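Trimik Opens Orders for Gralik Two-Arm Bench Kit for Liquid Handling and Weighing Tasks

October 15, 2026 – Trimik today opened orders for Gralik, a bench-mounted kit for laboratories and product test groups that want to automate small pouring, dosing and weighing jobs with ordinary containers. The kit consists of two robot arms, two grippers, a controller, mounting hardware and the Fenness task software. First units ship in January.

Most automated liquid handling equipment is built around fixed plates, racks and tips. Gralik is meant for work that does not fit that format: bottles with screw caps, glass flasks, and scales that are already on the bench. The arms work from opposite sides of a shared area, so that one can hold or move a container while the other waits or steadies a second item. Either arm can be assigned the lead role in a task.

The kit is supplied with parallel-finger grippers as standard. Grip force and opening width are set per object in Fenness and saved under the name of the container. A thin-walled plastic bottle and a glass flask can be handled in the same task with separate limits for each. If the measured force passes the limit, the arm stops and holds its position until an operator clears the fault.
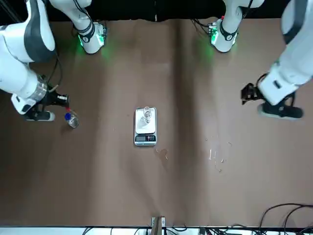
Weighing tasks in Fenness are written around a target mass and a tolerance. The operator enters both, selects the source and receiving containers, and sets a maximum tilt rate for the pour. Scales with a data port can be connected directly to the controller. For scales without one, the operator types in the reading at a pause step, and the task resumes from there. Fenness logs the target, the reading and the time of each step to a plain text file.

Liquid on the work surface is treated as a normal condition. The gripper fingers can be removed without tools and wiped down or replaced. Trimik recommends a sealed, matte table surface and advises that cables and power supplies be kept off the table or behind the mounting line. Gralik is not rated for flammable solvents, strong acids or use inside a fume hood.

Before release, Soylu, a contract testing laboratory, ran the kit for 30 working days on water-based samples. Soylu logged 2,002 task runs in that period, of which 809 included a pour onto a scale. Findings from the trial led to two changes in the shipping version: a slower default tilt rate near the target mass, and a revised wrist cable guide. The trial also showed that tall, narrow containers need a wider approach path – a setting that is now offered when a new container is added.

Tasks can be taught by hand guiding or entered as a list of steps. Fenness includes more than 6 task templates, among them cap grip, transfer to scale, pour to mass and return to rack. Templates can be copied and edited. A dry-run mode moves both arms through the full path at reduced speed with the grippers open.

Price and availability

Gralik is sold as a complete kit or without the table mount. Both versions include the Fenness license, one set of spare gripper fingers and remote setup support. On-site installation is quoted separately. Pricing is available on request from Trimik sales. Orders are filled in the order received.

About Trimik

Trimik designs and sells bench automation equipment for testing laboratories, formulation groups and teaching facilities.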